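Boddale Ridge loop, water in late summer?

kemeys_walker
2018-03-11
Planning the Boddale loop for August, going clockwise from the Privby trailhead. The map shows a spring below the saddle but the guidebook I have is old and says it quits in dry years. Has anyone been up there late in the season? I don't want to carry for both days if I can help it.

flatfoot230
It was running two years ago when I went through at the end of August. Slow, though. It took me a long time to fill two bottles and I had to use a leaf to make a spout. The side trail is easy to miss. Look for the cairn after the second switchback.

mossback
I would not count on it. I got there with half a liter left and found mud. Ended up walking down to the creek and back, 2 extra miles with 230 feet of climb at the end of a hot day. Carry 6 liters from Privby and drink what you want.

flatfoot230
6 liters is over 13 pounds of water. That's a lot for the first climb, which is the worst part of the loop. I'd take three and plan on the creek if the spring is dry.

mossback
Your knees, your choice. I've been out there with people who ran short and it wasn't fun.

kemeys_walker
Thanks both. I could also go counterclockwise and hit the creek the first evening. Is the camp by the footbridge still open?

seleo_sam
Yes, still open, flat spots for a few tents. Counterclockwise is better anyway - you get shade on the long climb. My list for that direction:

1. Fill up at the Privby spigot. It gets shut off in winter but is fine by summer.

2. Top off at the footbridge camp and treat it. There are cows upstream. As for cooking, I leave most of the kitchen at home now and take one pot and one spoon. 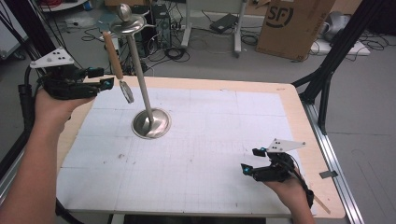 3. Leave camp early and carry four liters over the top. Check the spring if you pass it, but don't plan around it.

4. Last water is the Seleo ditch crossing. I filter it twice.

mossback
Wouldn't drink from the ditch, filtered or not. There's farm runoff in it.

seleo_sam
Never had a problem with it, but fair enough. From there it's all downhill to the cars.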